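Wendemine Two-Stage Under-Sink Water Filter

Stocked at our Vasville shop and by post. Usually in the warehouse, except in January when everyone remembers they meant to buy one.

We held off selling under-sink filters for a long time. Most of the ones we were offered came with a brochure full of waterfalls and very little you could check. The Wendemine is the one we ended up stocking, and we still think a fair number of people who ask for it don't need it. If your tap water tastes fine to you and your council's water report doesn't worry you, keep your money.

What you get in the box

Twin housing with mounting bracket, one sediment cartridge, one carbon block cartridge, a separate long-reach tap in brushed finish, tubing, an isolating valve, a housing spanner and an instruction sheet. The sheet is poor. Fumiko Katayama on our service bench has rewritten it on a single page and we put her version in the box as well. Use hers.

What it does

The first cartridge catches grit, rust flakes and the brown stuff that comes through after the mains have been worked on. The second is there for chlorine taste and smell. Most people notice the difference in a glass of cold water and hardly at all in tea. Coffee drinkers tell us it's a huge improvement, but coffee drinkers tell us that about everything they've just paid for.

What it doesn't do

It won't soften hard water, so your kettle will still scale up. It won't take out fluoride or dissolved salts. It isn't suitable for making untreated tank, bore or creek water safe to drink, whatever you may have read on a forum. The maker's leaflet uses the word "revitalised" twice and we have no idea what that's meant to mean.

Cartridge life

The maker gives each pair of cartridges 1,000 litres. Treat that as a best case. On older pipes the sediment cartridge can clog well before then, and you'll know because the flow drops off to a dribble. The carbon one gives no such warning. It just stops doing much, and people carry on drinking through it quite happily for years. Write the date on the housing in marker pen.
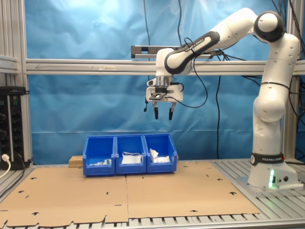
Can I fit it myself?

Most people who can change a tap washer will manage, provided there's a cold line with a shut-off under the sink and a spare hole for the tap. Drilling stainless steel is where it tends to go wrong, and stone benchtops should be left to somebody with the proper bit. Check your local rules too, as some areas want a licensed plumber for anything joined to the mains.

Compared with the others

The Brunner single-stage is cheaper and takes up less of the cupboard. For a rental or a caravan we'd probably steer you to that one. The Zultari is a three-stage unit with a coloured light on the front telling you when to change cartridges. The light runs off a timer and has no notion of how much water has gone through. We stopped reordering it.

Details

Price: $137, cartridges included
Replacement cartridge pair: sold separately, ask for current price
Connection: push-fit, cold water only
Cupboard clearance: allow 8 cm below the housings to get the cartridges out
Warranty: 3 years on the housings and tap, none on cartridges

Returns

Unopened boxes can come back for a full refund. Once it's been plumbed in we can't resell it, so taste alone won't get you a refund, though a leaking housing certainly will. Bring the housing in with its O-rings still in place. Half the leaks we see are a pinched ring, and Fumiko can sort those at the counter.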